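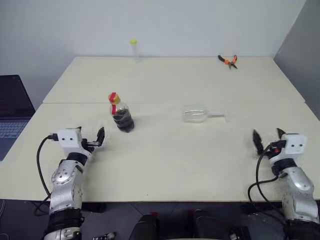 Figure 4. Bench layout for the mixed-object sorting set: capped tube, pliers, sauce bottle and stemmed glass.

Papers > Household Objects > Section 3

Print this page | E-mail this article

3.2 Objects and work surface

The sorting set was assembled to cover closures and shapes that people meet in an ordinary kitchen or shed. Two tabletops were pushed together to give one cream-white surface, with the seam running across it from left to right. We kept the seam in the layout on purpose, as small items placed close to a join are a common source of trouble in home benches and we wanted the placement rules to account for it. The wall behind was left plain.

Four of the objects appear in Figure 4. The tube is slender and clear, with a yellow-green cap, and stands toward the back. The pliers have black and orange handles and were always laid flat, never stood on end. The sauce bottle is clear, so the level of the dark liquid can be read from the side without lifting it. The stemmed glass was laid on its side in this layout; an upright position is used in the layouts of Section 3.4.

Object codes follow the Zivau list, with one change. Zivau groups all bottles by volume, and we group them by closure, following Entwistle's earlier coding sheet. The full log holds 1,565 placements. Of these, 754 involve an object with a removable or hinged closure, and the remainder involve tools, glassware and flat items. Entries were coded by Beryl Entwistle and checked by Titilayo Ekpo, and the nine entries on which they differed were settled by a second reading of the log.

3.3 Marking of closures

Caps are harder to log than the containers they belong to. They are small, they roll, and two caps of a similar colour are easily confused once they are off the bench. During the February pilot we tried numbered dots, which lifted at the edges, and then a paint pen, which rubbed off glossy plastic. Coloured tape was adopted for the main series. A single strip is laid across the top of the cap and folded down the sides, so that the mark can be read from above and from a low angle.

Tape has two drawbacks. It creases where it folds over a curved side, and it covers part of any lettering on the cap. On the yellow cap the red strip hides the upper parts of a row of small red Chinese characters, and the printing was therefore not used to identify the item. The colour of the cap and the colour of the tape were entered in the log as separate fields. 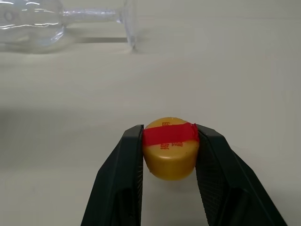

3.4 Layout changes between rounds

Each round used one of seven layouts. Objects were moved by hand to the positions on the Detel plan sheet, and the surface was wiped before the next round began.

Contact: Bokico Household Studies | © August 2021 | Back to top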